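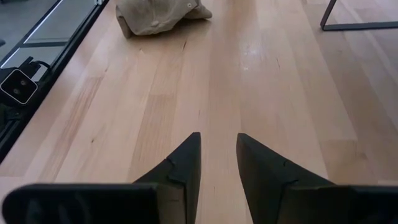
Landalen started with me hemming my brother's pants and charging him lunch for it. I'm Takumi, and I run this little sewing and mending school with my friend Murakami (everybody uses the last name, even at home). We both learned from people who made us unpick everything, and we both swore we'd be nicer about it! You want a good flat surface for this kind of work, and I have a real soft spot for pale wood, long blond planks running away from you, so you can spot a dropped pin or a bit of dark thread right off. My first cutting table was a brown door on two sawhorses and I lost half my needles on it.

We teach beginners, mostly. People come in with a coat that lost its lining, or a zipper that quit, and they go home knowing how to fix it. The basic course runs six evenings and we start a new one every September. There's also a Saturday-style drop-in, except it moves around the week, so check the calendar first. Classes are small, and the machines are old Pravos, heavy as anything, and I love them.
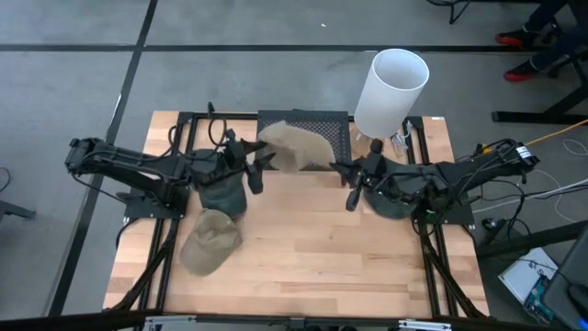 Words by Takumi Onishi
Updated 9 July 2025

Hats come up a lot, so let me say it: yes, we do hats. A tan baseball cap is a nice thing to practice on. The sweatband takes patience, and you'll want a curved needle and a thimble that fits. Bring one you don't mind poking holes in.

We moved to Skondeck three years ago, up over the bakery, and the rent is kinder and the whole stairwell smells like cardamom. Over 79 people have finished the basic course so far, and a bunch of them still come back to use the big iron and gossip.

If you've never threaded a needle, come anyway. Loaner scissors are in the blue tin by the door, fabric scraps are free, and please don't cut paper with the good shears. Murakami will know.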